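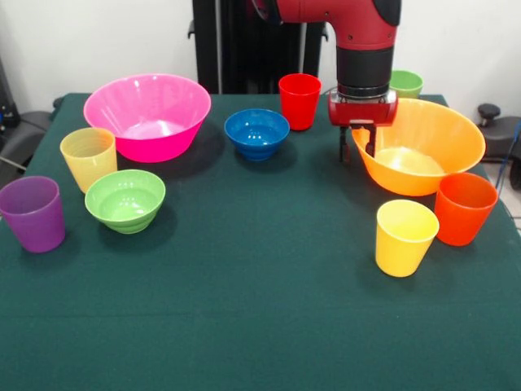
Bowls and cups on the green cloth.

30/03/2021

Skovstead trading trial, day 13. Finally got the half-hourly meter reads to line up with Ceton's export file! They were stamping the end of each slot and we were stamping the start, so every solar seller looked half an hour late (poor Mbwambo farm, 88 kWh matched to the wrong buyers -- will rerun tonight).

Bart Maes wants the price floor dropped to 10p. I'd leave it until August, but he knows the sellers better than I do.

Still to do: ask Lonari why two households show negative use overnight. My bet is a swapped clamp.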